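Session 3: Showing the arm what to do – hand guiding and remote control

These notes go with the Tuesday lab. Read them before you come in, and bring your log sheet. The sign-up list for the Ustonau station is on the lab door.

What we mean by a demonstration

A demonstration is one complete run of a task, done by a person through the robot, with the joint positions and camera views saved as it happens. The robot does not learn from what you meant to do. It learns from what was saved. If you hesitate over an object, the hesitation is in the data, and a policy trained on enough of those runs will hesitate too.

There are two ways to give one in this course.

Hand guiding. The motors are set to hold the arm's weight and nothing more, and you move the arm yourself. It is quick to pick up and you can feel contact. The drawback is that your hands and sleeves end up in the camera views, and they won't be there when the robot runs alone. Stand to the side and hold the arm by the second link.

Remote control. You sit at the desk and move a controller, and the arm follows. The camera views stay clean. You lose the sense of touch, so most people push too hard at first and close the gripper too early. This is also the only method that works in simulation, where there is no arm to hold.

We will use remote control for everything graded this term. Hand guiding is for the first practical only.

Setting up in the simulator

Load the Oditport living room scene and pick the short task list. Check that the controller moves the arm in the direction you expect before you start recording. If left and right feel swapped, reset the base heading. Do not try to get used to it – your runs will not match your partner's.

Each pair records 15 runs. A run has a limit of 90 seconds and stops by itself when the time is up. Leave the arm still for 3 seconds at the start, so that every run begins from rest.

While you are driving

Move toward the object at an even speed and slow down in the last 10 centimeters. Open the gripper before you get there. If you miss, back off and come in again from the same side; a clean second attempt is useful and should be kept. Knocking something off the furniture and chasing it across the floor is not useful, and that run should be marked as failed.

Small objects near the front of a surface are harder than they look. The arm itself can hide the thing you are reaching for, and a dark object against a dark background is easy to lose on the lab screens. Check more than one view before you close the fingers.

Views from the living room task. The second has the gripper up at the level of the cabinet top.
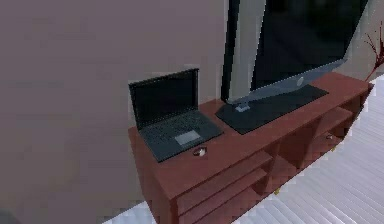
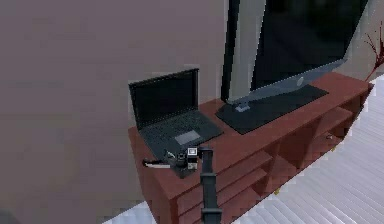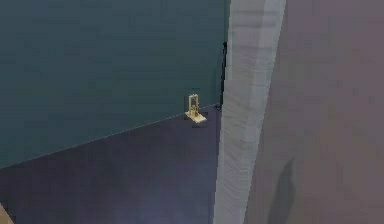 Kvido Charvát disagrees with the rule about second attempts. In his view a beginner's misses should be dropped from the first set, and retries added later once the plain reach is learned, because a small set with many retries can teach the arm to miss on purpose. Olanrewaju Amadi ran the Laskowska set both ways and kept the retries. Try it with your own runs if you have time, and write down which ones you left out.

What to hand in

One folder per pair, with the saved runs and the log sheet. For each run, note who was driving, whether it was a success or a failure, and the reason if it failed. "Bad run" is not a reason. "Closed before the fingers were past the object" is.

Training on the Warkero machine starts after everyone has handed in, so a late folder holds up the whole group.

Reading for next time: the chapter on copying errors, first half only.

We use cookies to remember your settings and to count visits to the course pages. By continuing to use this site you accept this. Accept / Manage settings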